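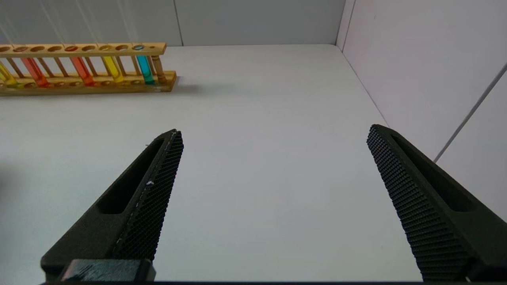

Software > Perception and grasp planning

Mirkeo Grasp 4

29 July 2025, by Idalina Torres

Mirkeo Grasp is a planning package for robot arms which handle small objects from a rack, tray or holder. It takes the stream of a wrist camera, finds the objects and the free places, and sends a path to the arm controller. It runs on a normal Linux computer beside the arm.

Clear glass is difficult for most depth cameras. For this reason the tube module works from colour and edges. It searches first for the row of holes, then decides for each hole if it is empty or occupied. A coloured liquid helps the detection very much. With a colourless liquid the module uses the rim of the tube, and we recommend to add the second lamp profile in the settings.

What is new in version 4

The planner now knows the shape of the open fingers. In older versions it treated the gripper as a simple box, so it often refused a tube when the neighbour position was occupied. You can load your own finger model as an STL file, or choose one of the 13 models in the library.

Racks are described in a short text file: number of holes, distance between them, height of the upper bar. If the rack is only partly in view, the planner asks for a second look from another pose before it gives a target. This step can be switched off, but please do it only when the rack is fixed to the table.

Planning for one pick takes about 30 milliseconds on our reference computer. The closing force is not set by Mirkeo Grasp. It stays in the gripper driver.

Delivery and licence

The package includes the planner, the viewer, the calibration tool and 44 rack files. One licence is valid for one arm. A connector for Swai controllers is included, and the connector for Mutari is sold separately. Users of version 3 can keep their rack files, but the hand-eye calibration must be made again.

The Windows viewer is planned for December. For a trial licence, write to Annick Maillard at Millia and mention your arm, your camera and the type of holder you use.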